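Progress report to the Wunderlich housing fund
Furnished rooms, Flondville house
14 October 2022
Prepared by Ute Teuber

Work on the furnished rooms is on schedule. Of the 15 bedrooms in the grant, 9 now have a bed, a mattress, a wall shelf and a desk lamp. The other six have beds but are waiting for shelves, which Sitberg has promised for November.

Spending on bedding and small items stands at 313 out of the 1,100 set aside. Mattress covers came in under the estimate - we bought the patterned ones in one order. Lamps were slightly over. No money has been moved between budget lines.

Each room also gets a cloth bag for linens and small belongings. We picked a soft kind that folds down small, and the color was left to the supplier. Bags go out with the bedding and are checked off on the same sheet as the lamp.

Two items are still open. The Varnholm delivery was short on pillowcases, and a replacement has been requested. The room inventory also needs a second check before keys are issued - I expect to send the signed copy with the next report.

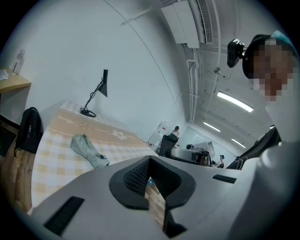
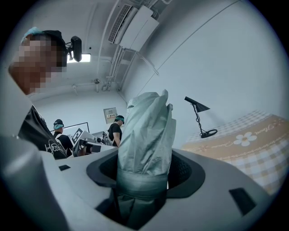
Section 3: Bedding and Room Supplies

The first picture has the checkered mattress cover, the desk lamp and one of the green bags. The second has a green bag closer up.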